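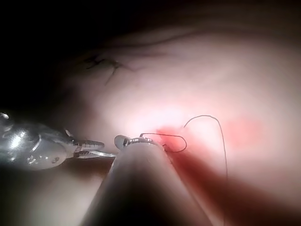

Thread tracking keeps dropping out near the tool tip, is a learned model worth it?

Posted by Kadir Toprak

I look after the perception side of a suturing project. We segment the thread, fit a spline to it, and hand the curve to the planner so it can pick a grasp point. On long open arcs the fit is fine. Where the thread doubles back in a tight loop right beside the instrument tip, the tracker either merges the two sides into one fat line or jumps across and loses the order along the curve. Then the planner picks a grasp point on the wrong strand.

My labeled set is 2,168 stills, 402 of them with a loop like that. Trerkon is selling us a learned tracker that supposedly "handles occlusion." I have my doubts. Their demo clips are all black thread on clean pale tissue. Mine have blood at the entry point and glare off the metal wrist. Has anyone gotten a real improvement from one of these, or should I fix what I have?

Rosalía Aranda

I'd fix what you have first. A merged loop is usually an ordering problem, and a better mask won't help if you skeletonize it and then walk the pixels greedily. Keep several candidate paths through the crossing, score them on bending, and carry the best 3 forward to the next still. Thread doesn't like sharp corners, so the jump-across path should score badly.

Also mask out the instruments using the joint angles before you look for thread. Grow the mask a few pixels, but not too much or you'll eat the loop. The border of the shaded band along a shaft can look a lot like thread to a line filter.

As for Trerkon, ask for their numbers on your 402. If they'll only quote a whole-set average, I wouldn't sign anything. Easy arcs will hide the failures.

Marcelino Cabello

just use a bigger network. worked for us

Crescencio Palacios

Worked on what, though? We tried a bigger network at Jedham and the overlap score went up while grasp errors stayed where they were. I went through 137 failures by hand and almost all had a perfectly decent mask. The order was wrong.

One thing to add to Rosalía's answer: let the planner refuse. If the top two paths score close together, don't grasp near the loop. Go for the long strand, or stop and ask the operator. Our version stops more often than people would like, and I still prefer it to a confident wrong pick.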